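3. Materials and Methods

3.1 Study sites and sampling

Cold brewed tea was bought or collected at four sites, named here by the building they sit in: Ravine, Flakell, Atallah and Holtow. All four have a shared break room with a refrigerator and a sink. Two of them (Flakell, Holtow) also make tea in bulk in the morning and leave it out for staff. Sampling ran through September. Bottles were opened on site, one taste portion poured, cap back on, then left at room temperature or put in the refrigerator depending on the arm. Room temperature was whatever the room was. We logged it but did not control it, see Limitations.

Teas were black or oolong, no milk, no sugar. Flavored teas left out. Bottles with any visible sediment at time zero were also left out, though at Atallah this rule was applied late and a few of the early ones may have slipped through.

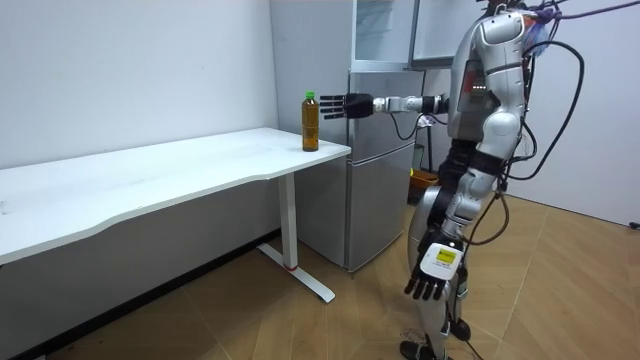
Each bottle got a code written on a paper slip kept apart from the bottle, so that tasters did not see which arm it came from. Readings at 0, 4, 8 and 24 hours after opening. The 4 hour reading matters most for the people who drink this stuff, as that is the usual gap between lunch and going home. pH by handheld meter, two readings, mean taken. If the two differed by more than 0.1 a third was taken and the odd one dropped.

Color was read against a printed card with ten steps from pale straw to dark brown. Crude but quick, and the two readers agreed on the step in most cases. Where they didnt agree the lower step was used. We did try a phone app at Ravine for the first week. Dropped it, the overhead lights threw it off too much.

3.2 Survey

Staff at the four sites were asked to fill in a one page form on how they keep drinks at work. Questions: how long an opened bottle stays out, whether it goes back in the refrigerator, whether it is finished the next day, and what makes them throw it away. The form went out by email and on paper. 2656 completed forms came back. Forms with more than half the answers blank were not counted as completed.

Forms were not split by job type. In hindsight a mistake, people at a desk all day and people on their feet clearly do not drink the same way, and comments on the back of the paper forms said as much. 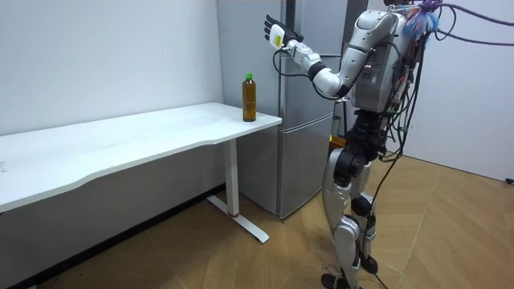 3.3 Taste panel

The panel had 25 members, drawn from the same sites, none of them trained. Portions served at the same temperature in plain cups, water between portions. Panelists scored each portion for bitterness, sourness, "flatness" and overall liking on a nine point scale. Flatness was left undefined on purpose. In the pilot every panelist used the word without being asked, and they seemed to mean much the same thing by it: less smell, a dull finish.

No portion older than 24 hours was served. Portions from the room temperature arm were served only if the plate count at the previous reading was under 1000 CFU per mL. Above that the bottle stayed in the pH and color series but went no further.

3.4 Analysis

Mixed model with hours since opening and storage arm as fixed effects, bottle and site as random. Liking scores treated as continuous. Rerun with an ordinal model gave the same signs. Missing readings were left missing, not filled in.

4. Results

pH fell slowly in both arms. The drop was larger at room temperature but small over the first 4 hours, and at that point the panel could not tell the two arms apart on sourness. Flatness was diffrent. Scores for flatness went up by the 4 hour reading in both arms, refrigerated bottles included, so loss of aroma after opening is probably doing more here than any growth in the bottle.
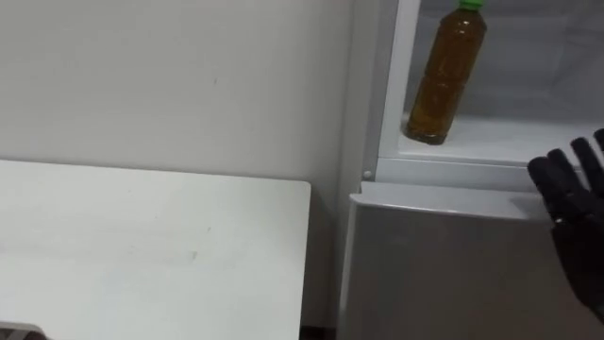

Color moved one step darker on the card by 24 hours in most room temperature bottles. Refrigerated bottles mostly held. Holtow is the exception, with darkening in both arms, and we think the refrigerator there runs warm (door seal, noted by the site team but not fixed during the study).

Site effects otherwise small. Ravine and Atallah almost on top of each other, see Figure 1. Flakell a bit higher on bitterness at time zero, which fits with the long steep they use for the bulk tea.

Figure 1. Mean flatness score by hours since opening, by site and storage arm. Bars show standard error. Holtow refrigerated arm plotted with open markers.

Survey answers lined up with the panel only in part. Smell and cloudiness were the usual reasons given for throwing a bottle out. Time since opening came well behind both.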